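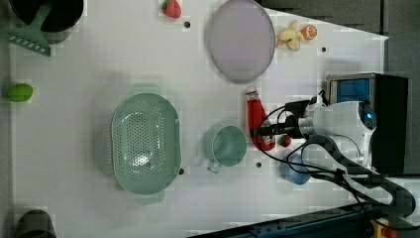 Getting a folding pushchair on the 491 to Windport

Posted by mumofthree_huet, 11/5/22

Hello all, I hope somebody on here can help as I've been going round in circles with the website. We've moved to the Huet estate and I'll be taking my youngest into Windport on the 491 most mornings once I'm back at work. I've used buses all my life, but always the older ones, where you hauled yourself up two steps and the driver sighed at you until you'd folded everything away.

My neighbour tells me the route has gone over to the new Nanex low-floor buses, and that there's a proper bay in the middle with a backrest. What I can't find out is whether I can leave the pushchair up with her asleep in it, or whether it still has to be folded. And what happens if somebody in a wheelchair is already in the bay, or gets on after me? I'd never want to be in the way, but I also can't be turned off halfway with a toddler and two bags and be late for work!

One more thing while I'm here: is the ramp only for wheelchairs, or can you ask for it? Ours is a heavy old pushchair and my wrist isn't what it was.

Thank you in advance, and sorry for the essay.

Hiu-tung Fu

Hello and welcome to the estate! I've been riding the 491 since it was a little minibus, so I'll tell you what I know, though do check with the driver, as they don't all do it quite the same way.

Yes, you can leave it up. The bay is on the side opposite the middle doors and it takes one wheelchair or two pushchairs if they're the narrow sort. Park it with the handle towards the driver, brake on, and sit on the tip-up seat next to it so you can keep a hand on the frame.
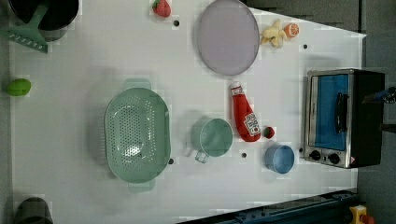 The wheelchair passenger comes first, always, and that's written on the panel above the window. If one is there already you fold and sit elsewhere, and if one gets on after you the driver will ask you to move. I've seen it plenty of times and it's nearly always good-natured (people will hold a baby or a bag for you while you wrestle with the catch). I have only once seen a mum get off, and the driver gave her a slip so she could carry on with the next bus without paying again.

As for the ramp, do ask. Most of the time you won't want it, as the bus leans down towards the kerb when the doors open and it's a very small lift from there. The stop outside the chemist is the awkward one, with hardly any kerb at all, so that's where I'd ask. Press the blue button with the pushchair on it before you get off, not the red one, and the driver knows to give you a bit longer.

Good luck with the new job run, and do wave if you see a lady with a tartan trolley.

tukotance_tim

folded only on the 853, just so you know, thats still the old buses till March. 491 is fine unfolded

back_seat_bev

Agree with the above. The 4 goes into Windport as well if you don't mind the walk down to the main road, and it's much quieter before eight, so you'd very likely have the bay to yourself. It's a slower ride, mind.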